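Usuga tool library to reopen with longer hours, bigger workbench

12th May

The Usuga lending room is back open after a refit that ran well past its February finish date. Same door, new lights, new benches. Members can book again starting this week.

Sylvain Delorme, who ran the refit, said the tables were the hold-up. The old ones wobbled and people were doing fiddly work on them, screws and small mounts and camera parts rolling off onto the floor. "You'd lose a knob and that was your evening," he said.

The new tables came from Rasilik, a joinery shop in Vurmont. They are deeper than the old ones and sit higher, so less stooping for taller members. Delorme said the height was argued over for weeks and in the end they just propped a board on boxes and let people try it.

Bench time is now sold in blocks. A block costs 6 dollars for members and 11 for everybody else, with a 15 minute grace period if you are packing up. Lockers are extra. Bring your own tape, the room has stopped supplying it. 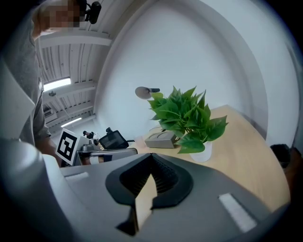

Agathe Barbier, who handles bookings, said evening slots are going quickest and that anyone with a long project should ask for the same bench on repeat. Work can be left out overnight if it is labeled, but not on the tables by the window, which get cleared for the morning classes.

She also asked that people quit swapping trays between benches. Each one is supposed to stay put so that whoever is next finds there parts where they left them. Several went missing before the refit and one turned up in the kitchen with cookies on it.

Money for the work came from a 100 day fund drive and a grant from Forkurico, the local hardware supplier, which is also giving members a discount on fasteners thru the summer.

Still to come: a second sink, better shelving by the back wall, and a sign you can read from the street. No date on any of those. Bookings are at the front desk or by phone, and the online form should be working agian soon, Barbier said.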